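Call for Participants: Two-Handed Handling of Light Packaging

Kasteck is recruiting adults for a study on whether machines can take over small packing and tidying chores in homes and shops. Current systems place rigid boxes on shelves with few errors. Thin plastic containers remain a problem: the walls give under load, the surface reflects light, and the shape changes between one grasp and the next.

Participants will use a pair of hand-held two-finger grippers to lift, turn, pass and set down ordinary household and retail items at a table. Recordings of these tasks are used to train and test a control program. No experience with robots is needed.

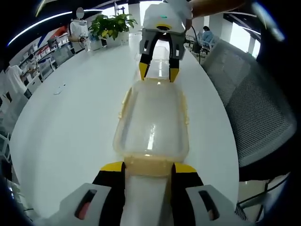 Each session consists of 50 short tasks, with a break at the midpoint. Grip force is set by the participant. Dropped or crushed items are logged and replaced, and do not affect payment. The target for the full study is 1000 usable recordings per item class.

Requirements:
Age 18 or over
Normal or corrected vision
Full use of both hands and wrists
No wrist or shoulder injury in the past year

Sessions are held at the Kasteck site in Plirnthorpe. Compensation is $200 on completion of all scheduled sessions. Partial attendance is paid pro rata. Faces are blurred before recordings are stored.

To apply, send your available days and dominant hand to the Kasteck study desk. Applications close Sunday, August 19, 2018. Applicants who took part in the March trial may apply again.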